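About Girkerora Home Comfort

Girkerora started with one van, one ladder and a whole lot of drafty attics. We tighten up older houses so they hold on to their heat in winter, and we've been doing it up and down the Plakmont valley for 26 years now. We still love it! There is something very satisfying about crawling out of a dusty attic hatch knowing that the bedroom underneath is going to feel different that same night.

Most of our work is in homes built before anyone worried much about insulation. Plakmont is full of them – tall, pretty places with big front porches, balloon framing and hardly anything inside the walls. We air seal, we blow in cellulose, we weatherstrip doors and we insulate rim joists and crawl spaces. We don't sell furnaces or windows. If you need one of those we'll tell you so, and you can buy it from whoever you like.

Every job begins with a home visit, and you should plan on 90 minutes for it. We run a blower door test, walk through the house with you and look at the rooms that bother you most (it's nearly always the one over the garage). Please come along with us! You know where the cold spots are better than any gauge does, and we'd like you to feel the air coming in around an outlet or a baseboard for yourself. You'll get a written report afterward, in plain words, with the jobs listed in the order we would do them if it were our own place. 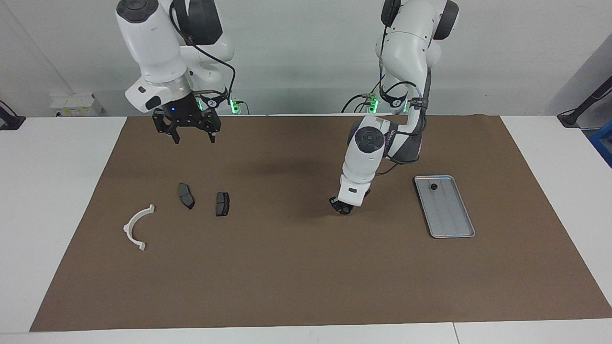 Two arms over a sheet of brown kraft paper.

In all we've worked on roughly 3000 homes, plus two churches, a grange hall and the old Mellon schoolhouse, where the bell tower alone took us most of a March. We have five crews these days, and the people who test your house are the same people who come back to do the work. Before they pack up they run the blower door again, so you get a before number and an after number to compare.

Our shop is on Janjua Street, next to the feed store, and the door is open from 7:30 in the morning. Stop in if you want to handle the different kinds of insulation or borrow a draft kit – a pack of incense sticks and a checklist, free to take home for a week. Fall gets busy for us, so spring and summer are the easiest times to get on the calendar. Attic work is best started early in the day once the weather warms up.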